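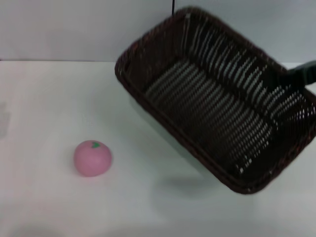 By Leonidas Kourkoulas
November 9, 2018

How to Clean a Dark Woven Basket

Dark baskets hide dirt well, so they tend to go a long time between cleanings. Dust settles in the weave, crumbs collect in the corners, and the rim picks up grease from hands. The method below works for plastic rattan and, with less water, for natural wicker.

What you need

A vacuum with a brush attachment
A soft paintbrush or old toothbrush
Dish soap and warm water
Two cloths
A dry towel

Find out what it is made of

Look at a strand end on the underside. Plastic strands are smooth and even, often with a slight sheen. Natural ones show fibers and vary in thickness. If you can't tell, treat the basket as natural.

Remove the dry dirt

Empty the basket, turn it over and tap the bottom with your palm. Then hold it up to a window. Light should come through the gaps in an open weave, and any spot that stays dark is probably clogged. Run the vacuum brush along the strands, first inside, then out. Use the paintbrush on whatever is left.

Wash it

Mix a few drops of dish soap into a bowl of warm water. For plastic, dip the cloth, squeeze it lightly and wipe one side at a time. For natural wicker, wring the cloth out until it no longer drips, and don't soak the basket.
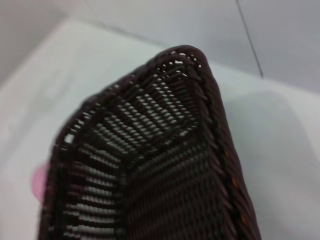 Braided rims take longer than the walls. Work the toothbrush in the direction of the braid, a short section at a time, and wipe off the suds before moving on. Scrubbing across it can lift a strand – if one comes loose, push it back under its neighbor with the handle of a teaspoon.

Go over everything with the second cloth and clean water. Soap left in the gaps dries to a white film that shows badly on dark brown.

Dry it

Stand the basket on its side on the towel, away from radiators and direct sun. Plastic is usually dry in a few hours. Leave natural wicker overnight, and check the corners before you put anything back in.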